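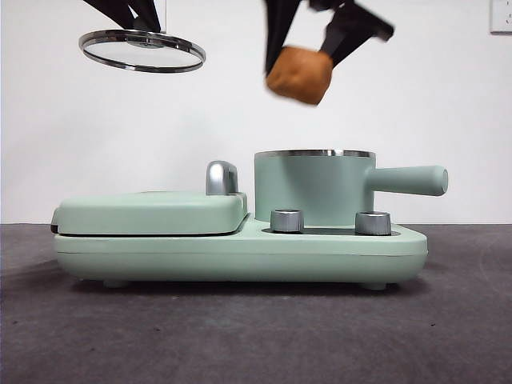

Bansal thought the ferry should never have been stopped at all, and told us so in the first of our interviews: the island had no cases, the boat was the only way to get to a hospital, and a rule written for cities was being applied to a place with one road. We heard the same view many times during the project, though not from everyone. Another resident said the ban came too late and should have lasted longer.

Our report looks at how people in Vundodora, Skosano and Kerkard found out about the travel restrictions, how they understood them, and what they did when the rules changed. It was handed in on Mar 16, 2021 as the group project for the second-year module on public health and travel.

Background

The three places are linked by one ferry route. Kerkard is the mainland port and has the hospital and the larger shops. Skosano is a small town across the water, and Vundodora is the island village at the end of the line. Before the restrictions the ferry ran six times a day in summer and three times in winter. Many people in Skosano work in Kerkard, and secondary pupils from Vundodora cross every morning in term time.

The first restrictions came in April last year. All crossings were stopped apart from freight, medical trips and listed workers. The rules were eased in stages, tightened again in the autumn, and changed twice more over the winter. By our count there were five sets of rules in less than a year.

Method

We used an online questionnaire and a smaller number of telephone interviews. The link was shared through the two school mailing lists and the ferry company's passenger page. Paper copies were left at the Skosano post office for people without the internet. We received 796 replies. Of these, 685 were complete enough to use. The rest had no place of residence filled in or stopped after the first page.

We also spoke to 40 people by telephone for between ten and thirty minutes each. Interviews were written up from notes and not recorded. We had planned to visit Vundodora to do some of them in person, but the rules in force at the time did not allow it.

Results

Of the 685 people whose answers we used, 414 said they first heard of a rule change from a friend, neighbour or relative. Local radio came second and the ferry company's text messages third. The official website was mentioned less than any of these, although most people said they had looked at it later to check what they had been told.

The question that caused most trouble was who counted as a listed worker. Home carers, delivery drivers and people who looked after livestock on the other side gave different answers to the same question, even when they did the same job. Several had been let on to the boat one day and turned away the next. One driver kept a letter from his employer in the van for the whole winter and was asked for it once.

People in Vundodora were more likely than people in the other two places to say they had put off a medical appointment. In most cases the trip would have been allowed. The reasons given in interviews were not knowing this, not wanting to explain an illness at the ticket window, and not being sure of a boat home the same day. The last was a fair worry. On the reduced timetable an afternoon appointment in Kerkard could mean a night away, and the guest houses there were closed.

Support for the restrictions was higher than we expected. More than half of those who replied agreed with stopping day visitors. Fewer agreed with limits on residents. Shop owners in Skosano were split, and those who depended on summer trade were the most critical.

Limits of the study

The sample was not random. Parents are over-represented because of the school lists, and we have few replies from people over 75. The paper copies brought in fewer forms than we had hoped. We also asked people to remember things that had happened up to eleven months earlier, and some mixed up the spring rules with the autumn ones. Question 9 was badly worded and we have left it out.

Suggestions

The list of permitted workers should be posted at both ticket windows, with the date it came into force. Rule changes should go out by text message at least a day before the first sailing they affect. One late boat on hospital clinic days would deal with most of the missed appointments described to us. The ferry company has been sent a copy of these pages, and the full tables are in Appendix B.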